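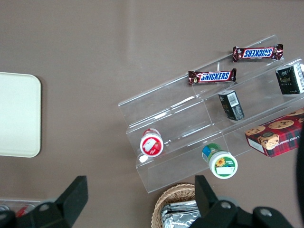 Snickers bars on the top tier of a clear plastic rack.

Cricket Gear in the Home: Notes from the Laundry Room
Posted 3 February 2018

Grass stains first. They're what most of you write in about, usually after the whites have already been through a hot dryer, at which point you own a pair of green-kneed pants and should make peace with them.

If you caught it in time: rub plain dish soap into the dry stain with an old toothbrush. Leave it 90 minutes. Rinse cold from the back of the fabric, then wash cold with your normal detergent and hang the pants outside. Check the knees in daylight before anything goes near the dryer. Skip the chlorine bleach. Most modern whites are polyester, and bleach turns them the color of old piano keys.

Red ball marks are a different animal. You get them on the thigh, where bowlers polish the ball, and they are part dye and part wax or grease. Scrape off whatever will scrape, dab with rubbing alcohol on a white cloth (a colored cloth will give you a second project), and move to a clean patch of the cloth as the red comes up. Then dish soap as above. Two rounds will get most of it. The last pink shadow is permanent, and some bowlers are proud of it.

Oiling a bat

Raw linseed oil, from the hardware store. Check the label for the word "raw." Boiled linseed has driers in it and is meant for fences and decks. A teaspoon goes on the face, the edges and the toe. Keep it off the splice, where the handle goes in, and off any stickers you're fond of. Lay the bat flat, face up, overnight. Wipe, wait a day, do it again. Then stop. More bats are ruined by affection than by fast bowling, and a bat that has soaked up half a can handles like a railroad tie.

Linseed rags can catch fire all by themselves in a wad. Spread them flat outdoors until they're stiff, or drown them in a can of water with a lid. I am not being funny about this one.

Knocking in

A new bat needs to be hit with a wooden mallet for longer than your household will enjoy. My last one took 6 hours, in short sessions in the garage, with the door shut for the neighbors' sake and open for mine. Start soft. Work the face and roll around to the edges at an angle, never straight onto them. Junaid Niazi in Vamutport keeps a tally on the garage wall and claims 1172 taps on one edge alone. I believe him. His wife has moved her desk to the other end of the house.

Regripping

You don't need the cone, though the cone is nice. Slit the old grip with a utility knife, cutting away from the hand you prefer, and peel off the leftover tape. Put one strip of double-sided tape down the handle. Dust the inside of the new grip with cornstarch, roll it up into a donut, seat it on the end of the handle and walk it down with your palms. The first attempt will snap back and hit you in the chin. Finish the bottom with electrical tape. I use Kemex because the store had a bin of it by the register, and it holds.

Pads and gloves

Wipe pads down with warm water and a little white vinegar. For the straps, an old pillowcase will protect your other laundry, but only if the straps come off. If they don't, sponge them where they are.

Gloves do not go in the washing machine. Patricio Saavedra wrote in August to say he'd washed his for years with no trouble, then wrote again with a picture of the palms. Air them open side up after every game, with crumpled newspaper in the fingers. Baking soda overnight for the bad cases, shaken out well, or you'll look like a gymnast.

The bag

Empty it. All of it, including the side pocket with the banana. Vacuum the seams and leave the bag unzipped in a dry room for a couple of days. My old Arain bag had a split at the base that I closed with upholstery thread and a curved needle, and it's outlived two zippers since.

For scuffs on the spikes and soles, a kitchen scouring pad does it. For rough edges on a bat toe, 800 grit sandpaper, lightly, then a dab of oil – the sandpaper from Patel on Mill Road is fine and they'll sell you a single sheet.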